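양팔 로봇 작업대 도입 안내: 구매·예산·설치 계획 자주 묻는 질문

Treltbridge 자동화 장비 지원팀

양팔 로봇 작업대를 새로 들이거나 기존 작업대를 늘리려는 부서에서 자주 받는 질문을 모았습니다. 구매 신청서를 쓰기 전에 읽어 주십시오. 팔 한 대짜리 장비와 이동형 로봇은 별도 안내를 따릅니다.

구매 신청은 언제까지 해야 합니까?

다음 해 예산에 반영하려면 9월 안에 신청서가 들어와야 합니다. 10월 이후 접수분은 예비비에서 집행하며, 예비비가 남아 있지 않으면 그다음 해로 넘어갑니다. 설치 희망 시기가 1월이라면 전년도 신청으로 처리해야 합니다. 연초에 신청해서 1분기에 장비를 받은 경우는 지금까지 없었습니다.

견적은 몇 곳에서 받아야 합니까?

두 곳 이상입니다. 현재 거래 등록이 되어 있는 공급사는 Randitz와 Lebrun입니다. 다른 업체의 견적도 낼 수 있지만 거래처 등록에 시간이 더 걸립니다. 두 견적의 구성이 다르면 비교가 되지 않으므로, 요청서에 팔 두 대, 그리퍼 두 개, 제어기, 케이블, 설치비, 교육비를 항목별로 나누어 달라고 적으십시오. '일식'으로 묶인 견적은 반려합니다.

본체 가격 외에 어떤 비용을 넣어야 합니까?

신청서에서 가장 자주 빠지는 것은 다음 항목입니다.

그리퍼 손가락 예비품
손목 쪽 케이블 예비품
작업대와 고정 부품
제어용 컴퓨터 또는 노트북
비상정지 스위치 추가분
운송과 하역
설치 후 교정 작업
연간 유지보수 계약

유지보수 계약은 장비 구입비가 아니라 운영비입니다. 같은 칸에 적으면 재무팀에서 돌려보냅니다. 소모품도 운영비로 올리되 첫 세트만 구입비에 포함할 수 있습니다.

작업대는 전용 제품을 사야 합니까?

꼭 그렇지는 않습니다. 일반 테이블 두 개를 붙여 쓰는 방식도 허용합니다. 다만 두 상판의 높이가 맞아야 하고, 이음매에서 물건이 걸리지 않아야 하며, 팔이 움직일 때 테이블이 밀리지 않도록 다리를 고정해야 합니다. 상판 색은 단색으로 하고 무광을 권합니다. 광택이 강한 상판은 카메라를 쓰는 작업에서 조명이 반사되어 다시 바꾸는 일이 있었습니다.

전용 작업대는 팔 고정부와 상판이 한 구조로 되어 있어 설치가 빠르지만 납기가 깁니다. 작업 종류가 자주 바뀌는 부서라면 일반 테이블로 시작하고, 한 작업을 오래 돌릴 부서라면 전용 제품을 검토하십시오.

공간은 얼마나 필요합니까?

작업대 면적만 계산하면 부족합니다. 팔 두 대가 뻗는 범위, 작업자가 옆에서 물건을 놓고 치우는 자리, 제어용 컴퓨터를 둘 자리, 뒤쪽 케이블을 정리할 여유가 모두 들어가야 합니다. 작업자가 드나드는 통로는 폭 900mm 이상을 확보하십시오. 이 폭에는 의자와 이동식 선반을 두지 않습니다.

벽에 붙여 설치할 수는 있습니다. 이때 벽 쪽 상판 끝은 팔이 닿지 않는 구역으로 설정하고, 작업에 쓸 물건을 잠시 세워 두는 자리로 쓰면 됩니다. 모서리 공간에 넣을 때는 옆벽과 팔꿈치 관절의 간격을 공급사 도면으로 확인하십시오. 도면 없이 줄자로만 잰 배치안은 받지 않습니다.

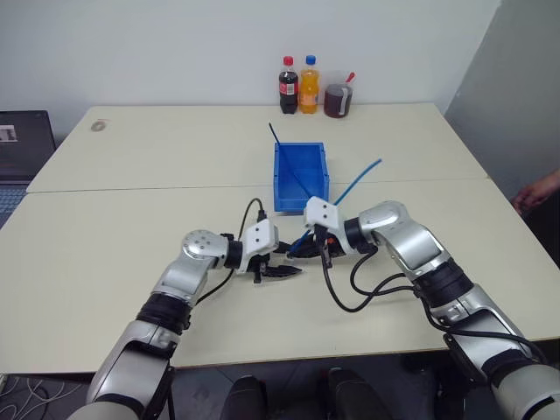
전원과 네트워크는 신청 부서가 준비합니다. 팔 두 대와 제어기는 같은 차단기에 물리고, 노트북과 조명은 다른 회로를 씁니다. 바닥 배선은 덮개를 씌우거나 작업대 다리에 묶어야 하며, 이 자재비도 예산에 넣을 수 있습니다. 금액이 작다고 빠뜨리는 부서가 많은데 설치 검사에서 지적되는 것은 대부분 배선입니다.

그리퍼는 어떤 것으로 골라야 합니까?

다룰 물건의 목록을 먼저 만드십시오. 가장 가는 물건, 가장 넓은 물건, 가장 무거운 물건을 하나씩 정하면 손가락 벌림 폭과 파지력이 거의 정해집니다. 가늘고 긴 물건을 다룬다면 손가락 끝이 맞물리는 정도와 표면 홈을 확인해야 합니다. 음료병처럼 둥글고 내용물이 든 물건은 벌림 폭 외에 팔의 가반하중도 함께 봅니다. 가반하중에서 그리퍼 무게를 빼야 실제로 들 수 있는 무게가 나옵니다.

양쪽에 다른 그리퍼를 달 수도 있습니다. 예비품을 두 종류로 관리해야 하므로 첫 도입에서는 같은 것을 권합니다.

시험 물품도 장비 예산으로 살 수 있습니까?

플라스틱 통, 정리함, 막대, 병, 주전자 같은 시험 물품은 소모품 예산으로 삽니다. 한 작업대당 첫해 한도는 200유로입니다. 한도를 넘으면 품목표를 붙여 따로 신청하십시오. 액체가 든 용기를 쓰는 작업은 누액 대비 계획을 한 장으로 써서 첨부해야 하며, 상판 위 멀티탭 사용은 금지합니다.

납기는 어느 정도입니까?

최근 발주 기준으로 팔과 제어기는 11주가 걸렸습니다. 그리퍼는 그보다 먼저 오는 경우가 많지만 따로 받아도 검수는 전체가 도착한 뒤에 합니다. 국외 운송 구간이 있으면 통관 기간을 별도로 잡으십시오. 납기가 확정되기 전에 작업 인력을 배정하지 마십시오. Gulurby 현장에서는 사람이 먼저 배정되고 장비가 늦어 교육을 두 번 했습니다.

중고나 임대도 가능합니까?

임대는 가능합니다. 6개월 이하로 쓸 작업이면 임대가 유리하고, 1년을 넘기면 대체로 구매가 쌉니다. 임대 계약에는 그리퍼 손가락 마모를 누가 부담하는지 반드시 적혀 있어야 합니다. 반납할 때 다툼이 생기는 항목입니다.

중고는 제조 이력과 관절별 가동 시간이 확인되는 경우에만 검토합니다. 팔 두 대의 가동 시간 차이가 크면 교정 비용이 늘어나므로 한 쌍으로 쓰던 장비를 우선합니다.

사람이 옆에서 일해도 됩니까?

위험성 평가를 통과하면 됩니다. 작업자가 테이블 옆에서 물건을 다시 놓는 방식이면 감속 운전 설정과 손이 닿는 위치의 비상정지 스위치가 필요합니다. 평가는 안전 담당 Radomír Danko가 맡으며, 배치 도면과 작업 순서를 미리 보내야 일정이 잡힙니다. 평가 전에는 전원 확인까지만 할 수 있고 팔을 움직일 수 없습니다.

교육은 누가 받습니까?

작업대당 최소 두 명입니다. 한 명은 운전, 한 명은 일상 점검을 맡지만 교육 내용은 같습니다. 공급사 교육은 하루 과정이고 오전 9시에 시작합니다. 추가 인원의 교육비는 견적에 따로 표시되어야 합니다.

고장이 나면 비용은 어디서 나갑니까?

보증 기간에는 공급사가 부담합니다. 충돌, 액체 유입, 임의 분해는 보증에서 제외되며 부서 운영비로 처리합니다. 외부로 나온 케이블이 걸리거나 꺾여 생긴 손상도 공급사에 따라 제외될 수 있으니 계약 전에 서면으로 답을 받으십시오.

두 번째 작업대를 추가할 때도 같은 절차입니까?

신청서는 같고 첨부 서류가 줄어듭니다. 첫 작업대와 모델이 같으면 비교 견적을 생략할 수 있습니다. 대신 기존 장비의 가동 기록 3개월분을 내야 합니다. 기록이 비어 있으면 증설 사유를 인정하지 않습니다.

문의는 어디로 합니까?

예산과 견적 양식은 Zuzana Sýkora, 내선 3181입니다. 안전과 배치 도면은 Radomír Danko에게 같은 번호로 연결을 요청하십시오. 신청서 양식은 사내 게시판의 장비 구매 항목에 있습니다.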